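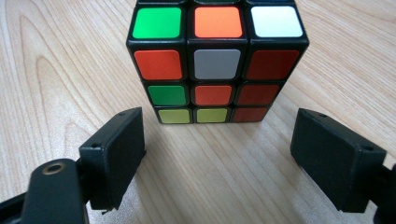 What is the Corkomska series?

It's a set of five picture books by Elsie Yeoman about a small, bossy heron who runs a ferry. I grew up on them, so forgive me if I gush a bit!

The first book came out one December and has 33 pages, nearly all of them watercolor. Bradley Hartley took over the art from book three (I still like Yeoman's own drawings better). Lumenta later put all five into one fat volume of 172 pages, with a short foreword by Hayley Lightfoot. The map of the river is only in that edition.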